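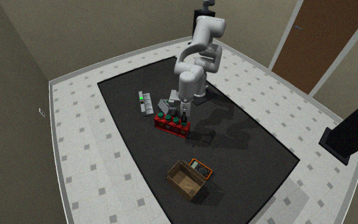
Slot Limits Would Do More for Lapointe Reservoir Than Another Truckload of Fingerlings

2019-06-17
By the editor, Prurnari Angler

The annual request for more stocking at Lapointe Reservoir has gone in again, with the usual signatures. I did not sign it. The walleye population at Lapointe has a size structure problem, and fingerlings do not fix a size structure problem.

The current rule is a minimum length of 15 inches and a daily bag of four fish. A minimum length protects a fish until it is just about ready to spawn and then removes all protection. On a lightly fished lake this does little harm. On a lake with two paved ramps and a night bite that gets posted online within the hour, it means most females are kept in their first or second year as legal fish. What remains is a large group just under the line and very little above it.

Anyone who trolls the dam face will recognize the pattern. You can release short fish all evening and go home with one keeper that barely touches the mark on the board. The fish are there. They are all the same fish.
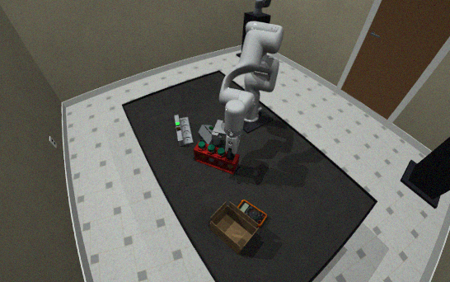
What a slot would look like

The proposal I support is simple. Keep fish from 15 to 20 inches. Release everything from 20 to 29 inches. Allow one fish per day over 29 inches, counted as part of the bag of four. The protected band covers the years when a female produces most of her eggs, and the allowance at the top leaves room for the angler who wants one for the wall.

The objection I hear most often is that deep-caught fish die after release, so a slot only feeds the gulls. This is a fair point for fish pulled quickly from below 30 feet in August. It is a weaker point for the rest of the season, when the catch comes from the weed edges at Flerkar Bay and from the rock shelf north of the marina. Most of those fish come up from less than half that depth. A slot could be paired with a request to move shallow once a boat has its limit. I would accept a summer closure of the old river channel as well, though I doubt it would pass.
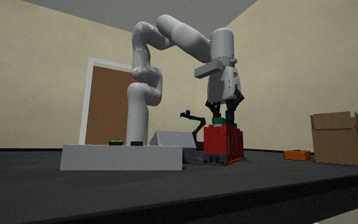
Simulated robot arm closing on a small teal-green part atop a red box.

The second objection is enforcement. A slot is harder to check than a minimum, mainly with fillets already in the cooler. The answer is to require that walleye stay whole until the boat is off the water. Kivex Lake has had that rule for several seasons and the cleaning station there is as busy as ever.

Stocking, by comparison, is easy to like. A truck backs down the ramp, the local paper runs a story, and the request is closed for the year. The return is hard to measure. Of the walleye I have logged at Lapointe since I began keeping scale samples, almost 70 percent came from years when no truck arrived. My log is one boat and one set of habits, and I do not claim it is a survey. It does suggest the lake can produce its own fish when enough adults are left to spawn.

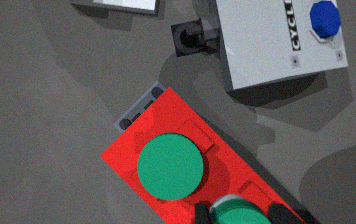
There is also the matter of cost. Fingerlings have to be bought every year, and a large share of them are eaten by perch before fall. A regulation change costs a hearing, new ramp signs and a line in the booklet. If it fails, it can be reversed at the next rule cycle with nothing lost but a few dinners.

I would ask for one thing before the hearing in February: a proper net survey of the upper arm as well as the main basin. The last one set every net below the narrows, where the short fish school, and then reported that the lake was full of short fish. A decision this size should rest on better numbers — and on more than my notebook.

Written comments can be left in the box at the Prurnari bait counter until the hearing. Put your ramp and your usual months on the form. Comments without them were set aside last time.

Contact the editor | Copyright 2019 Prurnari Angler | Back to top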